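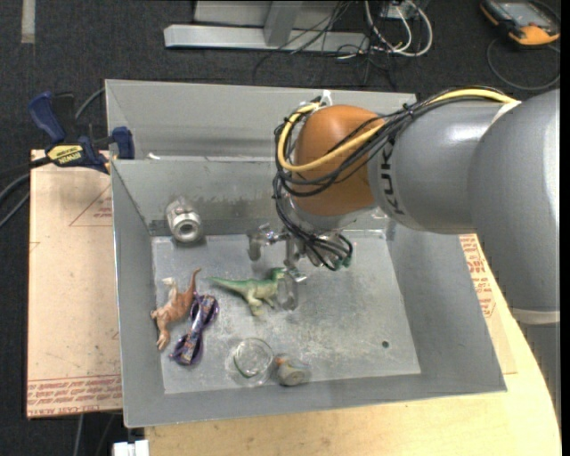 Planner picks the bin wall over the toy

Ghizlane Bouzid
17 Jan 2025
I'm running Kovero for bin picking on a KUKA arm and it's brilliant on the dinosaurs! The clear bowl is another story. Over 100 tries the depth map had a hole there 70 times, and the planner then chose a grasp on the sloped wall. Is there a setting for this?

Osamu Sasaki
Oh, I love this problem! Clear things let the depth camera see straight through to the floor. Mask the bowl in the colour image first, then fill the hole from the mask's rim. For the walls, load the bin as a collision mesh and shrink the pick region a little on all four sides. Mine went from hopeless to lovely in an afternoon.

Daichi Sasaki
Try more light?

Kumiko Koyama
Osamu's mask trick works in Dritholm too. Turn off hole smoothing before you start or it'll fight you.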